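The red cross is always the last one

My nephew Ilie is two years old, and since he visits us every week I decided to have a few toys at home for him. I am not a person who knows much about toys. I asked my neighbor Dennis Dawber, who has raised three children, and he told me to buy a shape sorter and not to think too long.

So I went to the secondhand shop in Trillthorpe. They had a whole shelf of puzzles, many with missing pieces, and I spent 42 minutes there, which my wife finds very funny. I looked for one with many different holes, so it would not become boring after two visits.

In the first week Ilie only wanted to carry the pieces to the kitchen and put them in my shoes. I did not correct him. Later he began to try the holes, and the round ones he understood quickly. The arch was more difficult, but he learned to turn it in his hand before pushing.

The cross is a different story. It has to be held straight, and it must be turned just right, or it stops at the edge of the hole.
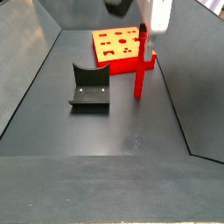

I have noticed that adults make the same mistake as children. We push harder when we should turn a little. Dennis tried it when he came for coffee, and he also pushed.

Next week I want to ask in the shop if they have some wooden animals. Ilie likes cows very much at the moment, and in Grevton we have only the ones behind the school, which are too far for his short legs.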